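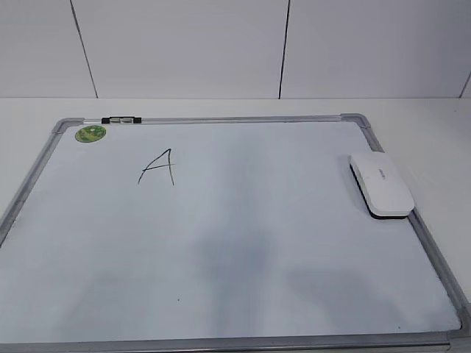 Photo: Bujar Atanasov / Basteneck

Wiping a whiteboard: can a machine do it yet?

Partly. A single letter in thin marker, such as the A on this board, is a fair first test. The eraser must be gripped by its housing, set down flat on the felt and kept level through the stroke.

Pressure is the hard part. At Basteneck we set the arm to 4 newtons and ran 100 wipes; 90 left a clean surface. Most of the failures were tilted pads.

Tips for either kind of worker:
Lay the board flat and clear of the table edge.
Overlap each stroke by half a pad.
Glossy boards throw reflections that a camera may read as ink. Move the lamp first.
Brush out the felt after 200 wipes.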